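Contra el folleto (y contra quien lo reparte)

Agosto 2020. Escribo esto deprisa y enfadada, aviso.
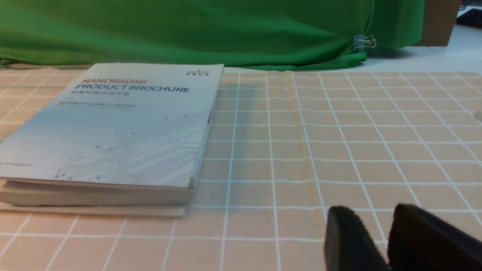

Lo que pesa una caja

Treinta años no, pero casi, llevo guardando papel de otros. Papel de ferias, de congresos, de jornadas de puertas abiertas. Cuando en febrero vaciamos el despacho de Tranwood salieron 168 folletos de un solo armario. Los conté porque Vibeke Baldursdóttir no me creía. Ni uno abierto más allá de la segunda página, diría yo. Lomos perfectos. Brillo de fábrica.

Y un martillo de goma, que nadie reclamó.

Mi tesis, por si alguien tiene prisa también: el folleto de producto es el género literario peor escrito de nuestro tiempo y lo es a propósito. No por falta de talento. Conozco a gente que los escribe, gente buena, que lee, que en su casa tiene poesía. Benjie Buenaventura escribió folletos de válvulas durante media vida y sus cartas son una delicia. Sus folletos, no. "Soluciones integrales adaptadas a sus necesidades". ¿Qué necesidades? ¿Las de quién? Le pregunté una vez y se rió. Me dijo que el cliente quitaba todo lo que se entendía.

Quitaba todo lo que se entendía. Llevo años dándole vueltas a esa frase.

El lector que no existe

Un folleto no se escribe para quien lo va a leer. Se escribe para quien lo va a aprobar. El jefe de ventas, el jefe del jefe de ventas, el departamento legal, la persona de marca que quiere el azul exacto. Cada uno pasa y tacha un verbo. Al final quedan sustantivos. Calidad, innovación, compromiso, excelencia, todos en fila como latas.

Y luego el traductor, pobre. Hice ese trabajo, de ahí la rabia. Me llegaban textos de Kirkegaard - una empresa de bombas, serísima, buenos pagadores - en un inglés que ya era traducción de un danés que ya era traducción de nada. Yo tenía que ponerlo en castellano. Preguntaba: ¿"robusto" quiere decir que aguanta golpes, que aguanta agua, que aguanta al usuario? Me contestaban: robusto. Muy bien. Robusto.

Nanna Hedegaard, que era mi contacto allí, acabó confesandome por teléfono que ella tampoco lo sabía. Que lo ponían en todas las bombas. Menos en una, que se rompía mucho, y a esa le habían puesto "versátil".

Desde entonces no puedo ver la palabra versátil sin desconfiar.

Un elogio pequeño, para ser justa

Hay folletos buenos. Pocos. Los de semillas, por ejemplo. Un catálogo de semillas te dice cuándo sembrar, a qué distancia, cuánto tarda, si le gusta la sombra. Tiene miedo de que fracases, y se le nota. Los de trenes de antes, con horarios. Los de algunas farmacias de pueblo.

Tengo uno de una fábrica de hornos de Clokodthorpe, sin fecha, ya amarillo, que dice en la página tres: "este modelo no es adecuado para pan grande". Me parece una frase hermosa. Alguien la escribió y alguien la dejó pasar. Alguien prefirió perder una venta que recibir una carta furiosa de un panadero. Lo compraría mañana, ese horno, y no hago pan.

Qué costaría hacer eso siempre. Una línea. Para qué no sirve la cosa. Para quién no es. El resto ya lo deducimos, no somos tontos.

Leif Kvaran me discute esto cada vez que cenamos. Él vende, lleva vendiendo toda la vida, y sostiene que el folleto no informa, acompaña. Que es como la tarjeta de visita, o como dar la mano. Que la gente se lo lleva para acordarse de que estuvo en un sitio y de que alguien fue amable. El contenido da igual. Según Leif podrías imprimir dentro una receta de lentejas.

Pues imprímela. En serio. Imprime las lentejas. Por lo menos serviría.

Védís, su hija, que tiene veinte años y ninguna paciencia, dice que los dos estamos discutiendo sobre un muerto. Que ya nadie imprime nada. Falso: se imprime muchísimo, y además lo digital ha heredado la prosa entera. Ábrase cualquier página de empresa. Las mismas latas en la misma fila, solo que ahora se deslizan solas de derecha a izquierda y no te da tiempo a leer ni la primera.

El asunto del dinero

Se me dirá que es un problema menor. Este año, con lo que hay encima, quejarse de folletos. Ya lo sé. Pero precisamente este año hemos leído mas instrucciones que nunca, carteles en puertas, hojas en el portal, correos de la gestoría, del colegio, del banco. Y estaban escritos igual. "Se implementarán las medidas oportunas". ¿Cuáles? ¿Entro o no entro? Mi madre me llamó para que le tradujera del castellano al castellano el papel del ambulatorio. Lo leí tres veces. Quería decir: llame antes de venir.

Llame antes de venir. Cuatro palabras. Habían usado un folio.

Ese folio lo aprendió a escribir alguien en algún sitio, y yo creo que lo aprendió en los folletos. En esa escuela de no comprometerse a nada. Si dices "llame" hay que coger el teléfono. Si dices "se habilitarán canales de atención", pues no hay que coger nada.

En Brotley, donde trabajé poco tiempo y mal, había una norma no escrita: ningún texto para clientes podía llevar un plazo. Ni "en dos días", ni "antes del verano". Se ponía "a la mayor brevedad". Una señora nos escribió preguntando cuánto era la mayor brevedad. No se le contestó. Debí contestarle yo y no lo hice, y de eso sí que me arrepiento.

Qué pido

Poco. Que quien firme el texto lo lea en voz alta a una persona que no trabaje allí. Que se pueda preguntar "¿y eso qué quiere decir?" sin que parezca una falta de respeto. Que al traductor se le coja el teléfono. Que se pague un día más, uno.

Los 168 de Tranwood fueron al contenedor azul en tres viajes. Me quedé el de los hornos y, no sé por qué, uno de válvulas de Benjie. Lo abrí anoche. En la contraportada, en letra diminuta, donde va el aviso legal, pone que las válvulas deben guardarse "lejos del mar y de los niños". Le mandé un mensaje. Dice que esa se les coló.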